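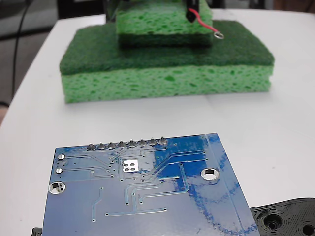 Durrani 数据存证产品组

Vulness 时间戳存证服务器（机架式，2U）

产品介绍

Vulness 是一台放在用户自己机房里的设备，它给文件加上时间戳，并且把文件的指纹保存下来，方便以后核对。文件的内容不会离开贵单位的网络，设备只接收文件的哈希值。我们从前做的是纯软件版本，名字叫 Momum，现在还有用户在使用。很多用户对我们说，他们希望有一台单独的机器，不和别的业务放在一起，所以有了这个型号。

设备适合档案室、检测实验室、律师事务所，以及需要长期保存合同和测量记录的企业。如果您的文件数量很少，一年只有几十份，我们建议继续用 Momum，费用比较低，功能也足够。

工作方式

用户通过网页或者接口提交文件的哈希值。设备把收到的哈希值按批次整理成一棵哈希树，每 300 秒形成一个批次。批次的根值由设备里的签名模块签名，然后写入本机的日志。日志只能追加，管理员账号也没有删除的权限。

如果用户购买两台设备，可以分别放在两个地点，它们会互相核对批次的根值。一台设备的日志和另一台不一致的时候，两台都会发出告警，并且停止签发新的凭证，一直到管理员处理完毕。这个设计有的用户觉得太严格，可以在设置里改成“只告警、继续签发”，但是出厂的时候是严格模式。

每一份文件会得到一个凭证，格式是普通的文本文件，大小通常只有几 KB。核对凭证不需要连接到设备，用我们提供的核对工具就可以，工具的源代码随机器一起交付。

主要规格

机箱高度：2U，标准机架安装，附导轨
签名模块：两个，可以在运行中更换
电源：双电源，热插拔
网络接口：四个千兆电口，其中一个只用于管理
日志容量：出厂配置可保存 3272 万条记录，可扩充
单批次最多哈希值：200 万个
时钟来源：内部恒温晶振，支持外部时间服务器
哈希算法：SHA-256，SHA-3，SM3
管理界面语言：中文，英文，法文
保修期：三年，可以续保

包装内容

主机一台，导轨一副，电源线两根，管理员密钥卡三张，安装手册一本（中文和英文）。密钥卡请分开交给不同的人保管。初始化的时候需要其中任意两张，恢复备份的时候也是一样。三张卡如果都丢失，我们没有办法替您恢复，只能重新初始化设备，旧的日志可以读取和核对，但是不能继续往后写。

安装之前请确认

机房温度应该在 10 到 30 摄氏度之间。设备前后请留出足够的空间，方便更换电源和签名模块。管理网口请接到单独的网段，不要和办公网络混用。如果贵单位的防火墙不允许设备访问外部时间服务器，设备也可以工作，但是需要每年校准一次时钟，校准的方法写在手册第七章。

从 Momum 迁移

Momum 的日志可以完整导入。导入以后，旧的凭证仍然有效，核对工具可以同时识别两种格式。导入的过程中 Momum 需要停止签发，请安排在业务比较少的时间。负责迁移的同事是 Sohail Tanoli，您在订购的时候可以注明需要迁移服务，他会先给您一份检查表，请填好再约时间。

不包括的内容

设备不保存文件原件，也不能代替文件备份。设备给出的凭证能够说明某个哈希值在某个时间已经存在，它不能说明文件的内容是真实的，也不能说明文件是谁写的。凭证在具体案件里能不能被采纳，请咨询贵单位的法律顾问。这一点我们在每次培训的时候都会讲，因为有用户曾经理解错了。

固件更新

固件每年更新两次，签名以后放在用户下载区。当前版本的发布日期是 2025年10月8日，主要修改如下：

批次列表增加按部门筛选的功能
修正法文界面里几处错误的翻译，感谢 Thérèse Carrier 指出
更换签名模块以后，不再需要重新启动管理服务
告警邮件的标题里加上设备名称

下一次更新计划在一月，会增加对 Tududum 文档管理系统的直接连接。现在使用 Tududum 的用户可以先通过接口脚本来提交，脚本在下载区有，写得比较简单，欢迎提出意见。

常见的疑问

有用户来信问，设备是不是区块链。我们的回答是，它用了同样的哈希链结构，但是没有公开的网络，也没有代币，参与核对的只有您自己的设备，或者您同意的合作单位的设备。合作单位最多可以有六家，每一家需要至少一台 Vulness。

也有用户问停电的情况。停电的时候正在处理的批次会保存在带电池的缓存里，恢复供电以后继续完成，凭证上的时间以批次签名的时间为准。

订购和联系

报价和交货时间请联系销售 Sidra Mughal。技术问题请联系 Adeel Bangash，来信时请写明设备序列号和固件版本，序列号在机箱后面的标签上。培训由 Kulsoom Hayat 安排，分为管理员课程和普通用户课程，都可以在线参加。

备件（电源、签名模块、密钥卡、导轨）可以单独订购。签名模块属于受控备件，订购的时候需要提供原设备的登记信息，旧模块请用随附的封袋寄回。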